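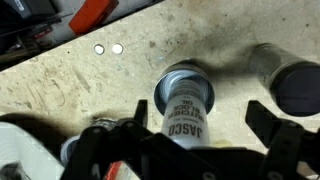
Butcher block oil on the bench.

January, 4:40 pm
Ardalan Ghaffari

Big day on the sound piece! The long hallway version finally works as a hallway and I want to get this down before I lose it.

Recap for Hsueh, who missed the afternoon: the piece is a narrow corridor with a felt wall on one side and a row of small speakers hidden behind it. You walk in, you hear footsteps a little ahead of you, and they stop when you stop. Up to now the footsteps were a plain loop and everyone caught on by the second lap. I threw the loop out. Now there are 400 separate steps in the folder, all recorded on the stairs at Gilley, and the patch picks one at a time and never the same one twice in a row. What a difference. I walked it with the lights off and got actual goosebumps (and I made the thing).

Settings that worked:
Delay between visitor and step: 20 ms was too tight, it just sounded like my own shoes. Opened it up by ear until it felt like a second person. Value is saved in the patch as "drastura_b", please don't overwrite it.
Speakers: 7 in the wall, but the one closest to the door is muted for now. It gave the trick away as soon as you came in.
Volume: lower than you think. Then lower again.

The felt is doing more than I expected. With the bare wall the steps bounced and you could point right at each speaker. With the felt up, the sound sort of hangs in the middle of the corridor. I'd love to try a double layer on the far end, where it still gets a bit bright.

Still wrong: the stop. When you stand still the footsteps cut off too cleanly. A person would shift their weight, scuff, maybe breathe. I recorded 3 scuffs in the stairwell at lunch and they're good, especially the last one, which has a little coat rustle in it that I didn't plan. Need a lot more. If anyone is at Gilley with the recorder and a pair of hard shoes, please go wild.

Jakano asked for a title by the end of the month. I keep coming back to "After You" but it may be too cute. Other ideas on the whiteboard, add yours.

Next: more scuffs, second layer of felt, try a slow walker and a fast walker in there together and see what the patch does with two people. I have no idea and I can't wait.

Drastura Sound Workshop | Shared notebook | Contact: ask at the front desk | Back to top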